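How to Load a Dishwasher Without Falling for the Folklore

Most advice on loading a dishwasher is handed down by people who have only ever owned one machine. I have read a lot of it, and I've followed more of it than I should have. What follows is what I still do after two years of being annoyed by cloudy glasses in our kitchen in Tundelton.

Before you start

Pull out the bottom rack and spin the lower spray arm with a finger. If it hits something, no detergent on the market is going to fix that. Then take out the filter and look at it. People spend money on rinse boosters while a wad of old rice sits in the drain. Mine had not been cleaned since the previous February, and I had been blaming the tablets.

Step 1: Scrape, and stop there (mostly)

The usual line these days is that you should never rinse. I don't buy the "never." Scrape everything into the trash, yes. But egg yolk and oatmeal that have been sitting since breakfast will laugh at a short cycle, and a quick pass under the tap costs very little. Anything saucy and fresh can go straight in.

Step 2: Plates in the bottom, facing the middle

Water has to reach the dirty side. In most machines that means plates on the left face right and plates on the right face left. Leave a gap between them. If your rack has tines set too close for deep plates, use every other slot and accept that you will fit fewer. The capacity printed on the brochure was worked out with somebody else's plates.

Step 3: Bowls at a slant

A bowl lying flat and face down looks tidy and washes badly. Tip it forward. If it wobbles, wedge it against its neighbor, but don't nest the two.

Step 4: Glasses between the tines

Over the tines is how you get chips and those little marks on the rim. Put them in the rows between. Stemware I still wash by hand, whatever the label says.

Step 5: Silverware, the eternal argument

Handles up or handles down? My brother-in-law Enda Gilmartin will defend handles down until the dessert is cold. I put forks and spoons up, knives down, and mix them so the spoons can't cuddle. I have never seen a difference in the mixed basket that I could prove, apart from fewer stabbed fingers.

Step 6: Detergent, less than you think

If you use powder, start with 15 grams and see. Hard water needs more, soft water needs less, and the scoop in the box is sized by the people selling the box. Tablets take the choice away from you, and you pay for that.

Step 7: Run the hot tap first

I expected this one to be nonsense. It does seem to help with short cycles if your machine is fed from the hot line. On the long cycle I noticed nothing.

What to skip

Lemon halves in the rack. Vinegar in the rinse aid cup, which may be hard on the rubber seals. Any gadget sold on the promise of doubling your space. I tried 4 of those, and they all ended up in the garage.

If glasses still come out cloudy after all this, soak one in plain vinegar for a few minutes. If it clears, you have mineral film and should look at your salt or rinse aid setting. If it stays cloudy the glass is probably etched, and that's permanent.

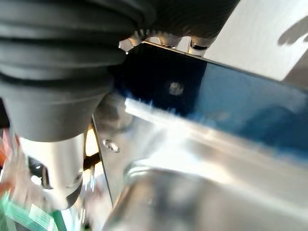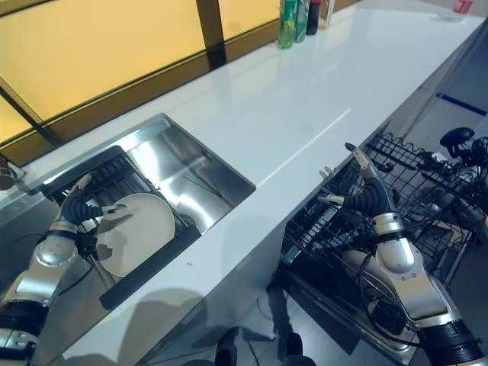
Second picture: a white plate upright in the sink, with the dishwasher rack pulled out.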